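# Fixed-wing foamie rolls left on every hand launch

**Teófilo Ríos**

Hello to all. I built a small pusher wing from foam board for my first plane, after 2 years with only quadcopters. The span is a bit under a metre, with a 228 mm chord at the root. The motor is a Jimach that I had left over, and the speed controller is from Dunmont. Flying weight with battery is 500 grams.

My problem is the hand launch. I throw the plane level, with half throttle, and in the first second it rolls to the left and goes into the grass. I have done this 3 times now. When it did survive one time and I had some height, it flew almost straight, so I do not think the wing is badly twisted. I checked the balance point on my fingers and it is where the plan says.

I work on it in the living room because the garage is too cold for the glue from October. 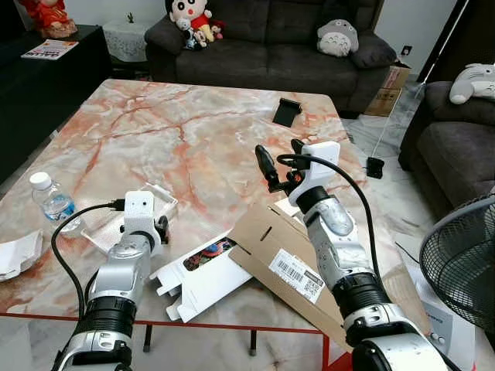

*The coffee table with the marble-patterned top.*

The elevons are hinged with tape and both are level with the wing when the sticks are in the centre. Should I add some right trim before the throw, or is it a mistake in my throwing arm? I do not want to break the nose again, as I have already repaired it with hot glue and it is becoming heavy.

**Borislav Softić**

You say the elevons are level with the wing. For most wings without a tail this is your trouble, or the bigger part of it. A flying wing needs a little up on both elevons, what people call reflex. Without it the nose wants to go down, and at launch speed you have no time to correct. Set both sides 3 mm up at the trailing edge and measure with a ruler, not with the eye.

The roll to the left is a second matter. When the propeller turns clockwise, seen from behind, the plane wants to roll the other way, and it is strongest when the plane is slow and the throttle is up. With half throttle in the hand you are asking for it. I would try this:

1. Set the reflex first and do not touch the trim for roll.
2. Go to a place with long grass and throw it with no motor, gently, nose level. It should glide straight. If it turns, correct the trim now.
3. When the glide is good, throw with a small amount of throttle, and give more only when it is moving away from you.

Please check also that your left and right elevons move the same distance. My own had one servo arm a hole further out than the other, and I looked for the fault for a whole month in the wrong place.

For the nose, cut the hot glue out and use a foam-safe contact glue. Hot glue is heavy. After this you must check the balance again with the battery inside.

**Jade Boychuk**

had the same thing with my Orar wing, it was my throw. I was holding it by one wingtip side and giving it a twist without noticing. get a friend to throw it so your thumbs are already on the sticks. fixed it first go

**Teófilo Ríos**

Thank you both. I put the reflex at 3 mm and did the glide without motor. It turned a small amount to the left, and two clicks of trim were enough. My neighbour Heriberto threw it for me after dinner, while there was still some light, and it climbed away with a small wobble only. The servo arms are in the same holes, I looked. I will do the nose when I have bought the right glue, as the shop here has only the kind that eats foam.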